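Ticket: Hand-held gripper, fingers lose thin parts / compare finger type A and type B
Opened by: Mebrat Negash
Assigned to: Ibsa Lemma
Opened: 2019-07-05
Status: Open
Priority: Normal

Mebrat Negash wrote:

I am writing this ticket for the hand-held gripper from Jillia, the unit with the wide stroke. We have two finger sets for it. Type A is the green molded finger with the blunt tip. Type B is the narrow finger from Zidia with the rubber pad. The question from Esteo is which one we should order for the hanger sorting work, and I do not want to answer before we understand the fault.

The fault is this. With type A the gripper closes on a hanger bar, the controller reports "object held", and then the bar turns between the fingers when I lift. Sometimes it turns a little and stays. Sometimes it comes out completely. With boxes and bottles I never saw this problem.

What I checked so far:
- Finger screws tight on both sides.
- Tips meet evenly when closed with nothing between them.
- Grip force setting 40 percent, same as in June.
- Camera cable seated, no lost images in the log.
- Firmware not changed.

I made 200 lifts with type A and wrote every result in the shared sheet. The bad ones are nearly all lifts where I took the hanger by the bar. When I took it near the hook stem, it was good.

Ibsa Lemma wrote:

Thank you, this is a clear report. Two questions please. Did you calibrate the zero position after you changed the fingers? And is the force value the one on the display or the one in the settings file? On this controller they can be different, because the display shows the last saved value and the file is read only at start.

Mebrat Negash wrote:

Zero position: yes, with both types. Force: I was looking at the display. I opened the file now and it says 25, so you are right, they are different. I changed the file to 40 and restarted. I will repeat the bar lifts.

Mebrat Negash wrote:

Repeated. It is better but the fault is not gone. The bar still turns when the hanger is long on one side and heavy with clips. So the force was one part of the problem, and I think the shape of the tip is the other part. The face of type A is flat and hard, and a thin bar touches it only on a line.

Berhanu Gebremichael wrote:

I had the same with cable ties on the old arm. We put a thin strip of silicone on the face and it helped, but the strip moved after some days of use. If you try it, please measure the opening again, the strip takes 2 mm from the stroke when it is on both sides.

Also, please do not go over 60 on the force with type A. The motor becomes warm and then the controller reduces the current without a message. I lost one afternoon on that.

Mebrat Negash wrote:

Noted, I stay at 40. Today I tried type B on the same hangers. The rubber holds the bar well, no turning. But the narrow tip has another problem -- it goes inside the loop of the next hanger and I lift two or three together. With type A this happens less. So for single hangers B is better, and for a mixed heap I am not sure.

Bethel Berhe from Ait Brahim asked if the camera can see the contact point with both types. With B, yes. With A, the tip covers part of the hook when I come close, so the person who labels the images must guess where the contact begins. I moved the camera mount one hole up and will compare.

Ibsa Lemma wrote:

Good. Please keep the ticket open until we have the same number of lifts for both types. The full log has 1,120 entries now, but most are from the boxes and they do not help us here.

Mebrat Negash wrote:

Agreed. Next I do type A with silicone strip, force 40 from the file, camera mount in the upper hole, gray hangers in a heap. I approach the nearest hook first, with the fingers fully open, and close only when the tip is beside it. Mulugeta Tufa will do the same series with type B, so please leave both finger sets on the bench until we finish.
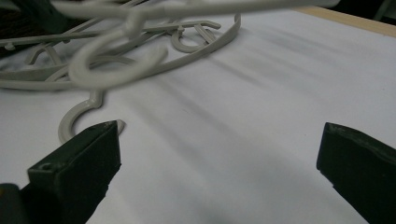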